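Chapter 7
Soft Hats: Crown, Brim, and How to Keep Them

Most of us own at least one hat that has no stiffening in it at all, and most of us treat it badly. We sit on it, we stuff it in a coat pocket, and in March we pull it out again and wonder why the brim has gone wavy on one side.

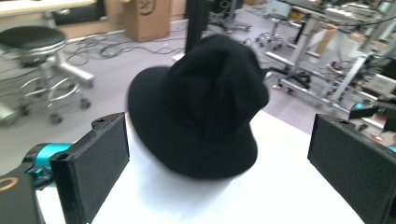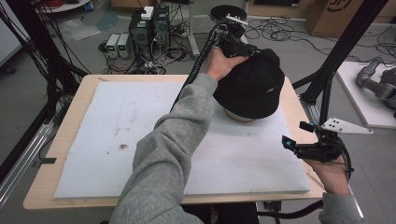 In this chapter we leave the blocked and wired hats of Chapter 6 behind and turn to the soft ones, which ask for a different kind of care and, I think, a little more affection. A stiff hat holds its own shape, and your job is mainly to leave it alone. A soft hat takes the shape of whatever is under it, over it, or pressing on it, so the first thing to learn is how to look at one when it is off the head. Take the black bucket hat on the white board: the crown has a few soft folds in it, and the brim dips down at the front, and all of that comes from the cloth simply giving way to its own weight. Folds like those are nothing to worry about. A sharp crease that stays put after you have smoothed it with your palm is another matter, and we will come to it in section 7.3.

When I was learning the trade in the old Samir workroom in Drarerberg, my teacher, Meriem Abdel Hamid, made us handle every soft hat by the crown and never by the edge of the brim. I thought this was fussy until I saw what a season of brim-grabbing does to brushed cotton! She also kept a ledger of repairs, and in one year 178 of the hats brought in had nothing wrong with them except a stretched brim - nothing a better habit would not have prevented.

Before you read on, please find a soft hat of your own and set it on a plain, light surface, crown up. Walk around it once. Notice where the brim touches down and where it lifts, and make a quick pencil sketch, even a poor one. You will need the sketch again in section 7.2, where we pad the crown with tissue and compare the two shapes.

7.1 The Parts of a Soft Hat

The crown is everything above the line where the hat grips the head. In a bucket hat it is usually cut as a round or oval tip joined to a side band.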